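Lomasero: household textile terms, Spanish and English

Version 2

Lomasero is a word list of terms for clothing and household textiles, compiled from shop listings, repair tickets and laundry slips written in Spanish or English. It is intended for catalog software, search boxes and translation checks. It contains text only. Pattern names, garment parts, bedding terms and words for wear or damage are covered. Fiber chemistry and industrial weaving terms are left out.

Maintained by Nilton Arango and Deisy Agudelo.

Contents

lomasero_terms.csv: the main list, one row per term and sense
lomasero_pairs.csv: links between Spanish and English senses
lomasero_notes.txt: longer usage notes, keyed by term_id
check_terms.py: validation script
CHANGES.txt: changes between versions

The files are UTF-8 with Unix line endings. Fields are separated by commas and quoted only where a comma or quotation mark appears in the value.

Scope

A term is included if it appears in more than 100 source lines, or if a shop asked for it and it has a clear sense. Requested terms carry the value "request" in the origin field. Frequency was counted before spelling normalization, so a term with many spelling variants may have been missed on the first pass. Several were added back by hand and are marked "review."

Brand names are excluded unless they have become a common noun in the source text. Color words are included only when they form part of a fixed name. Thus "off-white" is out and "blackout curtain" is in.

English rows distinguish sweater, cardigan, pullover and vest. Spanish rows for the same area overlap much more: suéter, jersey, chompa and saco may all name one garment, depending on the region. These are stored as separate terms with a shared sense_id. Do not merge them on import unless the application has no use for region.

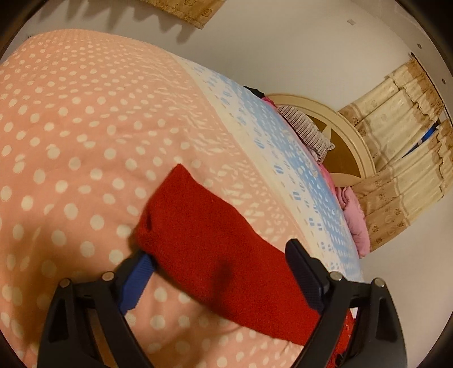 Fields

The main list has eight columns:

term_id: stable string, never reused after deletion
lang: "es" or "en"
term: lower case, singular, with accents
sense_id: shared by all terms with the same meaning
class: garment, bedding, table, bath, curtain, pattern, part or damage
region: blank if the term is general
origin: count, request or review
status: active or retired

Plural forms are not stored. The script can generate regular plurals with the --plural option, but its output should be read before use. Mass nouns such as "bedding" and "ropa de cama" are skipped. Terms normally used only in the plural, such as "pajamas," are stored in the plural and have a note.

Bedding terms

This class caused most of the disagreement between annotators. In the English sources, comforter, quilt, duvet, bedspread and coverlet are often used for the same article. Lomasero keeps them apart according to the following rules.

Comforter: filled, one piece, used without a separate cover.
Duvet: filled, meant to go inside a removable cover.
Quilt: layers stitched through in a visible pattern.
Bedspread: a top cover, with or without filling, long enough to hang at the sides.
Coverlet: a light top cover, shorter than a bedspread.

Where a source line gave too little information to apply a rule, the annotator used the writer's own word and did not guess. Fitted and flat sheets have separate senses in both languages. "Sheet" with no modifier maps to a parent sense, and so does "sábana." 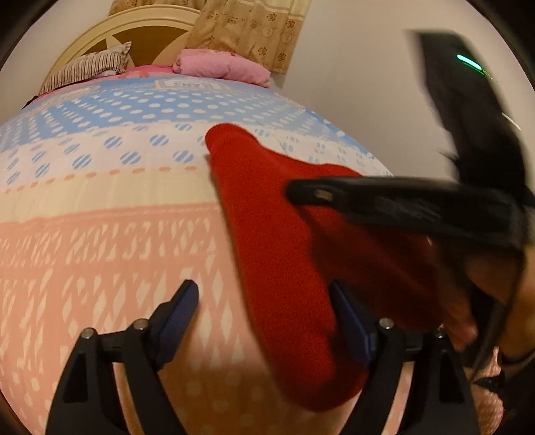 Parent senses end in "-p" and should be treated as a fallback when no narrower sense matches. They are not valid targets for the pairs file, with the exception of sheet, towel and curtain. Those exceptions are hard-coded in check_terms.py and should be moved to a configuration file in a later release.

Cobija, frazada and manta share a sense. Colcha does not, although some source writers use it for any top layer. See the note under colcha before changing this.

Pattern terms

Pattern terms describe a printed, woven or knitted design. "Polka dot" is reserved for evenly spaced round dots of one size. Mixed sizes or scattered placement go under "dotted." Stripes are divided into horizontal, vertical and diagonal for garments, but not for bedding, where direction depends on how the article is laid out. "Color block" and "banded" were merged in version 1 and have now been split. A banded design repeats across the full width of the article; a color-block design need not.

A listing may take several pattern terms. Order them by area, largest first.

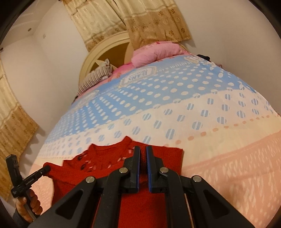
Bedspread with broad bands and dotted sections; use "banded" and "dotted."

Sources

The source lines came from four shops that agreed to share old listings: Bendulton, Muñoz, Geleck and one that asked to be left unnamed. Bendulton supplied mostly English text. Muñoz supplied Spanish text, much of it from handwritten slips typed up by Deisy Agudelo. Geleck listings are mixed, sometimes within a single line. Customer names, phone numbers and prices were removed before annotation. The source lines are not distributed.

Annotation

Each line was read by two annotators working separately. Conflicts were settled in a call on Monday of the following week and recorded in the notes file if the decision affected more than the line in question. Agreement was lowest for bedding and damage. "Pilling," "fuzz" and "worn" were especially hard to separate in short listings, and the three are linked as near matches.

Running the check

python check_terms.py lomasero_terms.csv lomasero_pairs.csv

The script reports duplicate ids, unknown classes, missing accents from a fixed list, and pairs that point to a retired term. It exits with status 0 if there are no errors. Warnings do not change the exit status. Add --strict to treat warnings as errors.

Known problems

Regional labels are uneven. Many Spanish terms have a blank region because the writer's location was not known, and this does not mean the term is general everywhere.

"Throw" is listed as bedding, though several shops file it with living room goods.

Sorting by term in older spreadsheet programs may place ñ after z.

The note for "sham" still refers to a sense_id that was retired in June. Use the entry for "pillow sham."

License

The word list and notes may be used and modified with credit to the maintainers. The script is under the MIT license. Send corrections as a plain diff against the current CSV, with the term_id in the subject line.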